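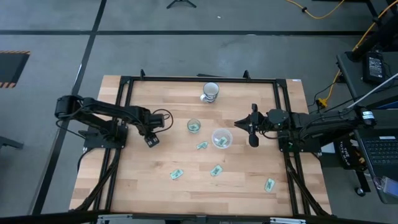 Pre-session check, table 1679, Hutden bay
Task: bills into bowl, taught by remote control

1. Frame bolts tight, both arm bases. OK.
2. Cables clear of elbow and wrist travel. Left arm has loose loops. Tie back before moving the arm.
3. Grippers open and close fully from the Vikix controls. OK, 2 tries each.
4. Glass, mug and bowl free of chips. OK.
5. Speed limit at 80 percent for new operators. Was set to 100, corrected.
6. Yellow cables on floor. Route away from the operator's walkway. Open.
7. Stop button tested from operator position. OK.

Recheck items 2 and 6 before recording.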